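Handheld grippers for a club project: how do you keep squeegee strokes consistent?
Posted in Student Projects by Comfort Aryee, Jul 30, 2026

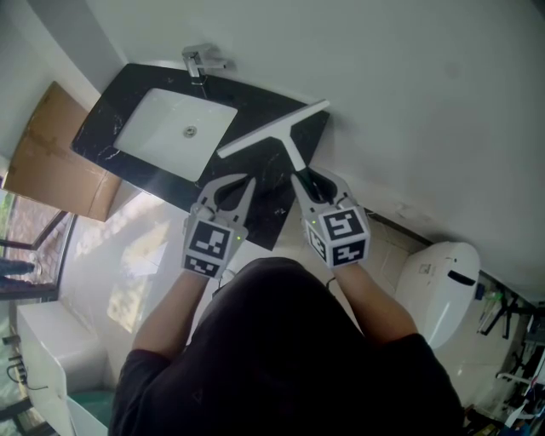 Squeegee in the right gripper, left one open, counter by the sink.

Hi all! I'm in a student robotics club and our summer project is teaching an arm to wipe down a bathroom counter. We record ourselves doing the job with a pair of handheld grippers (the kind with the marker cubes on them), and then the recordings get used for training. I got the squeegee task because I said in a meeting that it sounded easy. It is not easy.

My trouble is that no two of my pulls look alike. I start near the back wall, behind the sink, and try to bring the blade toward me in one go. Sometimes the handle twists in the fingers halfway and the blade ends up at a slant. Sometimes I have to stop and regrip. I've got 289 takes so far and I'd guess a third of them have a twist or a stop in there somewhere. Our team lead, Helmi Leinonen, wants us to hand in a clean set before the Talemano meet in October and I don't want to be the one who drags it down.

So, two things. Is there a trick to holding a squeegee with these so it doesn't roll? And do I throw out the messy takes or keep them? Also the counter is black and super shiny, and I've been wondering if that's bad for the tracking. Any help is welcome, my wrists are tired!

Tetsuya Hattori
Oh I know this pain. We did windows last year for our class project (team Grundomari, we came in second to last, so weigh my advice accordingly).

The twisting is mostly about where you grab. If you pinch the very end of the handle, every bit of drag on the blade has a long lever to work with and it will roll on you. Move your grip up closer to the blade, as far as you can without the fingers bumping the counter. We also wrapped the handle in that stretchy tape they sell for tennis rackets, two layers, and it made a huge difference. Curved fingers and a skinny smooth handle just don't get along — you want something fatter and a bit soft for them to sink into. Whatever you do to the handle, do it before you record the real set and then leave it alone. We changed tape in the middle and ended up redoing a whole afternoon.

The other thing that helped was using the second gripper. If your left one is just hanging out over the counter, either give it a job or park it in the same spot every time. Ours used to drift around, and the trained arm picked up the drifting too. It looked like it was conducting an orchestra. We had it steady the squeegee near the blade for the first bit of the pull, then let go.

On keeping or tossing: I'd keep the ones where you regrip and finish properly. The arm is going to slip at some point and it needs to have seen what to do next. Toss the ones where you gave up or the blade was slanted the whole way. Put the regrips in their own folder, though, so you can try training with and without. We had 1038 takes in one folder with no labels and I still get annoyed thinking about it.

Demetrius Haverford
just go slower

Shirin Karimi
Slower does help, but only if you're slow in every take! Mixed speeds gave us more grief than anything. I ended up counting in my head, same count for each pull, and had a teammate watch me do 20 in a row before we saved any of them.

About the shiny counter: it depends what your setup tracks with. In ours the cubes mattered a lot more than the surface did, so I'd worry first about your own arm or head getting between the camera and a cube. Try leaning back a little and see if your dropped frames go down. Glossy stone can throw reflections when the light is strong, so if there's a window in the room, do a few takes with the blind down and a few with it up and compare them before you blame the counter. We had one afternoon session that was close to useless and the morning one from the same room was fine.

One more, check that your cords have slack at the far end of the reach. I had one tugging at my wrist and it put a little hitch at the same point in every single pull. Took me ages to spot it.

Comfort Aryee
Thank you!! Going to get the racket tape tonight. Tetsuya, did you tape right up to the blade or leave a gap?

Tetsuya Hattori
Left a gap, a finger's width or so. It started peeling when we went all the way up.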